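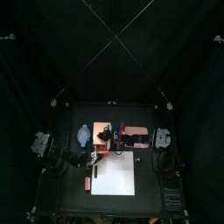
Black fabric on walls and ceiling, with two thin cables crossing above the table.

Watching Dark Episodes at Home: Room and TV Settings

Adholm Home Notes
Updated Sat 15 August

Many recent drama series are graded dark, and a night episode that looked fine in the mastering suite can be unreadable in a living room at four in the afternoon. Most of the loss comes from light in the room and from settings left as they were in the store. Work through the sections in order. Changing the TV first and the room second means doing the TV twice.

Light in the room

Turn the TV off and sit in your usual seat. Anything you can see reflected in the screen will also be there when the picture is dark. Windows behind the seat are the worst case, followed by glass picture frames and pale walls opposite the screen.

Close the gap at the top of the curtain before buying a heavier curtain. A rail mounted 4 inches above the opening, with the fabric carried past the frame on both sides, blocks more light than a thicker cloth hung inside the recess. Matte fabric in a dark color is preferable. Satin linings throw light sideways onto the ceiling.

A completely dark room is tiring over a long sitting. Place one low lamp behind the TV, out of direct view, with a neutral white bulb. An 800 lumen bulb is too bright unless it is on a dimmer. Colored light strips shift the apparent color of the picture and should be set to white or switched off.

Picture mode

Select the mode called Movie, Cinema or Filmmaker. It will look dull and slightly yellow for the first evening. Leave it alone for a few days before judging it.

Then turn off the following:
Dynamic contrast
Black enhancer or black stretch
Noise reduction, for any source in high definition
Motion smoothing
Energy saving, if it dims the backlight with the scene

The ambient light sensor is a matter of preference. In a room with steady light it does nothing useful, and on some sets it pumps the brightness up and down during slow scenes.

Black level

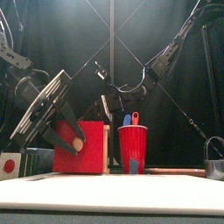

On most sets the control marked Brightness sets the black level, and Backlight or OLED Light sets how bright the panel is. People who cannot see a night scene usually raise Brightness, which turns black to gray and flattens everything else. Raise the backlight first, to 100 if the room cannot be darkened.

To set the black level without a test disc, pause on a night exterior where a character in a dark coat stands against a dark wall. Lower Brightness until the coat and wall merge, then bring it up one step at a time until the edge of the coat separates. Stop there. Check the setting against the letterbox bars, which should stay black.

If blacks are gray at every setting, look at the HDMI range on the player. It should match the TV — Limited on both, or Auto on both. A mismatch is a common fault after a new box is connected.

We ran through this procedure on two sets at the Melville apartment in December, using the cellar episode of Cleson and the first hour of Kamath. Cleson needed a backlight change only. Kamath was still murky at the streaming service's middle quality tier and cleared up at the top one.

Stream quality

Blocky patches in smoke, fog and night sky are compression, and no picture control removes them. Check the playback setting in the account page as well as in the app. Several services keep one there and default it to Auto. Use a wired connection if the TV is far from the router. Let the episode play for 2 minutes before judging it, as the opening is often sent at a lower rate.

Sound

Dark episodes tend to be quiet ones. Turn on dialogue enhancement at its lowest step, and turn off any virtual surround mode on the TV's own speakers. If the soundbar runs late, adjust the audio delay on the bar and leave the TV's delay at zero — two corrections in series are hard to untangle later.

Keeping the settings

Photograph each menu page when finished. Software updates reset picture modes on some sets, and each HDMI input may hold its own values. Copy them to every input in use, including the built-in apps. HDR and standard material are stored separately too, so start an episode of each and check both.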